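What the Barrel Gives: A Conversation with the Head Blender at Misumby

The Misumby distillery has produced rye and malt spirits in the Burlow valley for 40 years, and for most of that time its blending decisions were recorded by hand in ledgers kept beside the tasting bench. The head blender, who trained as a chemist before entering the trade, spoke with us on 30 April 2020 by telephone about wood, patience and the limits of measurement.

The first subject was oak. "People ask me about grain and water, and those matter," the blender said. "But when a spirit has been in a cask for several years, the cask has done a great deal of the work. I would like visitors to leave with that idea, even if they forget everything else."

Misumby buys casks from two cooperages and keeps the stocks separate until the first sampling. According to the blender, the degree of char affects how readily the spirit takes up vanillin and other compounds from the wood. A heavier char also removes some of the sulfur notes present in new spirit. "We can measure a good part of this in the laboratory. What we cannot do is read the results and know whether the whiskey is pleasant to drink."

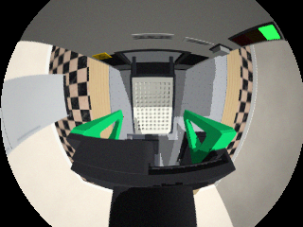
The distillery began a formal comparison in January, drawing samples from five casks filled on the same day and stored in the same row. The blender described the early differences as larger than expected. One cask showed a pronounced note of clove – a compound called eugenol is the usual source – while its neighbor remained light and grassy. "They were filled from the same tank. I have no complete explanation, and I would be cautious of anyone who offered one."

Asked whether instruments might one day replace the tasting panel, the blender was measured in reply. The distillery uses gas chromatography through an outside laboratory, Borko, and the reports are consulted before each bottling. The panel still has the final word. "The nose picks up some things at levels that are very difficult to measure. It also gets tired, and it has opinions. So we use both."

On the question of adding water to the glass, the blender recommended a small amount, particularly for spirits bottled at high strength, and suggested tasting before and after. Ice was discouraged for a first tasting, as cold holds back the aroma.

The next release, a rye finished in casks from the Yang winery, will be bottled when the panel agrees that it is ready. No date has been set.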